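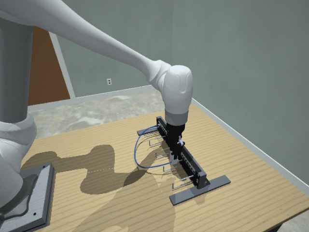
Does the Flurkedach cable pack work if you only have a laptop and no arm of your own?

The sim half of it runs on a laptop with no arm connected, and you can add the hardware later.

Pinned from the kit FAQ. Review thread follows, please keep pricing gripes in the other one.

goltot_pete
Posted Monday, May 25, 2020
OK so I've had the Flurkedach cable pack going for 3 weeks now and I'm pretty rapt with it. It's the add-on with the cable rack task: black rack on a table, blue cable, and you teach the arm to take hold of the connector and get the cable where you want it. You get the sim world, the task scripts and a set of saved demos. I'm running it in the shed in Goltotthorpe on a second-hand tower and it hasn't fallen over once.

What sold me is the cable. I've tried other packs where the cable is basically a stick with a hinge in it. In this one it sags and kinks and fights you, and when you let go of the connector it springs off somewhere rude. I love it! First night I sat there till well past bedtime just picking it up and dropping it.

The defaults are sensible too. My first policy trained on 1,000 episodes and was rubbish. At 3,000 it started getting a grip on the connector most times, and I hadn't touched a single setting.

wirenut
Glad you like it but I'd be careful. Sim cable is sim cable. We moved a policy from this pack over to our real arm at work and it missed the connector again and again. Real cable remembers how it was coiled in the box. I'd call it a good teaching kit and leave it there.

goltot_pete
Fair enough, I've got no real arm to try it on. Did you turn on the stiffness randomising? It's off by default, which I forgot to moan about.

wirenut
Didn't know there was one. Where's it hiding?

goltot_pete
Third tab, under cable, the grey slider with no label. Drag it right and it fills in a range. I run mine at 30 and leave the colour and lighting ones alone.

Mwende Koech
Hi all, I teach an after-hours robotics class and we used the pack right through last November. My lot went mad for it – two of them wrote their own scoring because they reckoned the built-in one was too generous, and they were right. It gives you full marks as soon as the connector is held, even if the cable has ended up draped over the wrong hook. If you're comparing results with a mate, check you're both using the same scoring file.

On the real arm question, I'm with Pete more than wirenut. Ours carried over well once we slowed the arm right down near the hooks. It clipped them at full speed every time.

wirenut
Slowing it down is cheating a bit though? The line we'd put it on can't wait for it.

Mwende Koech
Depends what you're after! For a class it's no drama at all. For a line I'd want more than a hobby pack anyway.

dosonfan
How does it stack up against the Doson one? I've got that already and don't want to pay for the same thing twice.

goltot_pete
Different beast. Doson is all boxes and bins, really polished, but there's nothing floppy in it. I keep both installed. The Doson camera tools are nicer, and you can point them at the Flurkedach world if you rename the folder and ignore the warning it throws up.

dosonfan
Ta. And the Ondieki gripper file, does that load?

Mwende Koech
It loads, but the fingers came in sideways for us. Rotate it in the tool menu before you save or you'll be doing it every session.

wirenut
Reporting back on the slider. Retrained over the weekend with the range on and it's grabbing the real connector more often than it was. Still drops it on the way to the last hook. I'll grant you it's better than I said, but I'm not putting it near the line yet.

goltot_pete
Beauty! Which way is your connector facing when it drops? Mine does the same in sim if it's picked up side-on.

wirenut
Side-on, yeah. Will try filtering those demos out tonight and post the numbers.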